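Ferier Wustia 12 rebound board for football training

Price: £787 including delivery to the mainland 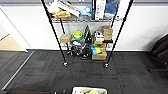
Every maker of rebound boards says theirs will sharpen a player's first touch. We have sold enough of them to be wary of that. A board gives the ball back, and what the player learns from it depends on who is coaching and how often it gets used. With that said, the Wustia 12 is the one we keep in stock, and it has fewer faults than the others we tried.

Ferier claims the face will take 3,000 full-power shots before it loses any bounce. We have no way of checking that and would like to know who counted. Our own test board went to Tutholm under-15s in May and the coach, Thảo Mai, has had no trouble with the face. She did have trouble with the pegs, which are too short for soft ground. Buy longer ones.

The angle can be set to 4 positions. Two of them are useful. The steepest sends the ball up for volleys and headers, and the flattest returns a firm pass along the grass. The middle pair are so close together that our tester Hiếu Lục couldn't tell them apart with the labels covered.

The "match simulation" app is extra. We don't sell it - it's a stopwatch with crowd noise.

What you get
Board and folding frame
12 ground pegs
Carry bag (thin, the zip is poor)
Printed drill cards, English only

Who it suits
Clubs with somewhere dry to store it. For one child in a back garden it's far too much money, and a brick wall does most of the same job. The smaller Võ board is worth a look if you must have something that folds.

Guarantee: two years on the frame, one on the face. Pegs and bag are not covered.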